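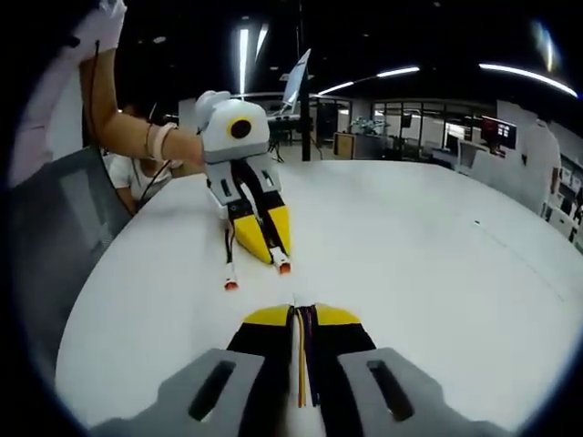 Nasrin Hashemi

Nurnel Sensory Screening Kit, third edition

The Nurnel kit is a set of forms and materials for recording sensory responses in autistic children and teenagers. It is meant for clinicians and school psychologists who already carry out developmental assessments. It does not give a diagnosis and should be used alongside an interview and direct observation.

What comes in the box:
Examiner's manual
Caregiver and teacher rating forms
Sound and texture cards
Scoring guide with a worked case

A full session takes 90 minutes and can be split over two visits. The short form covers touch and sound only - it leaves out the movement items. 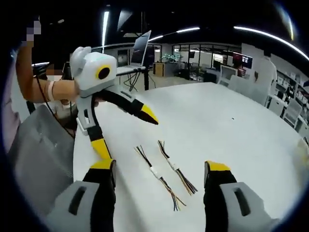 Rating forms are sold in packs and can be reordered without buying the kit again. Forms from the second edition cannot be scored with the new guide. The items on food and smell were rewritten by Izzati Rondonuwu and Pornthip Inthanon, and the teacher form now has its own scoring page.

The cards can be wiped with a damp cloth. Do not soak them.

Order number: 2685
Age range: 4 years and up
Supplier: Flarkcombe
Scoring software: not included, see Bimer

Page updated May 14, 2023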